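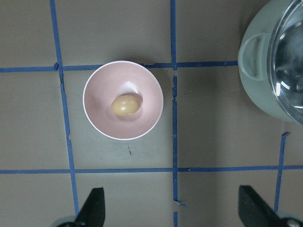

How to Test Whether a Robot Arm Can Do a Kitchen Transfer Task

By Hryhorii Kravets
Last revised January 2, 2022

The question of whether machines can do household chores yet is too broad to test. A single transfer can be tested: take one small item out of a bowl, put it in a covered pot, and leave the counter as it should be. This tutorial sets up that task on a taped tabletop, runs it for 100 trials, and scores the result in a way that can be compared with another bench. It assumes a working arm with a two-finger gripper, a wrist camera, and a control policy already installed.

The procedure was written for the Norkmont bench and later repeated at Liddale with a different arm. Differences between the two are given where they matter.

What you need

A plain, matte table
Blue painter's tape
A shallow-sided bowl with a smooth interior
A pot with side handles and a glass lid
One small oval item that will roll if pushed
A printed trial sheet or a spreadsheet

Step 1. Tape the grid

Lay two strips across the table and cross them with three more running away from the arm. Five strips give enough cells to define start positions. The lines do not have to be perfectly square. Torn ends and small gaps in the tape are acceptable as long as each cell can be told from its neighbors.

Label the cells on paper, not on the table. Text on the surface is one more feature for the vision model to latch onto, and a policy that reads labels will fail on an ordinary counter.

Step 2. Place the objects

Set the bowl inside a cell near the middle of the reachable area. Its rim may overlap a strip. Set the pot farther from the arm and to the right, lid on. Put the oval item in the bowl without centering it.

Leave small marks on the table alone. Scrubbing the surface between sessions changes how it reflects light, and at Liddale this produced a run of trials that could not be compared with the earlier ones.

Step 3. Fix the start pose

Open the gripper fully and park it so that both fingertips show along the bottom of the wrist camera view, with the bowl between the arm and the far edge of the table. Save this pose and return to it before every trial. Check that overhead light reflecting from the bowl wall does not cover the item. If it does, move the lamp.

Check the pot lid as well. Glass reflects strongly, and depth readings taken through it are unreliable. The Seltedov planner we used treated the lid as an opening until a lid state was added by hand.

Step 4. Write the task as sub-goals

Use 4 sub-goals, scored separately:

a. Lift the lid and set it on the table inside the grid.
b. Pick the item from the bowl without shifting the bowl out of its cell.
c. Release the item inside the pot.
d. Replace the lid so that it seats on the rim.

A single pass/fail mark hides too much. An arm that completes a through c and drops the lid at d has a different problem from one that never closes on the item.

Step 5. Run the trials

Run 100 trials in blocks of 20. Change the bowl's cell at the start of each block and leave the pot where it is. Stop a trial after 2 minutes, or at once if the arm contacts the table hard enough to trip its force limit. Record the sub-goal reached, the elapsed time, and the bowl's final cell.

Do not help. Nudging the bowl back into place in the middle of a trial counts as a failure at b.

Step 6. Score

Report the count for each sub-goal first, then full completions. On the Norkmont bench, full completions came to 371 across all sessions between September and the end of the year. Most lost trials failed at d. The pick in step b was reliable once the approach was changed to near vertical. With a slanted approach, one finger met the bowl wall before the other reached the item, and the item rolled.

Common faults

Item rolls up the wall and out of the grasp. Lower the closing speed and align the fingers across the item's short axis.

Bowl slides with the gripper. The fingers are spread too wide for the bowl. Narrow the opening before descent.

Lid lands off the rim. Add a release check: lower until contact, shift slightly in each direction, and open only if the lid resists sideways motion.

Arm reaches for the pot handle instead of the lid. This was seen with the Nicholas policy at both sites. A looped side handle gives a clear grasp point, and the policy preferred it. Mask the handle region during sub-goal a.

Reading the result

A high score here supports a narrow claim. The arm can move one item between two known containers on a clear, evenly lit table. It does not show that the arm can find a pot in a cupboard, handle a full bowl, work beside a person, or deal with a lid that is hot or wet.

For a household, the time per trial matters as much as the success rate. A person does this transfer in a few seconds and does not need the bowl placed in a cell. Shop-floor kitting is a closer match to the test, because parts bins sit in fixed positions and a failed pick can be sent to a reject tray. We would consider the present system for supervised kitting of similar-sized parts. We would not leave it alone with a stove.

To extend the test, move the pot between blocks as well as the bowl, then remove the tape and repeat. Keep the two sets of scores in separate tables.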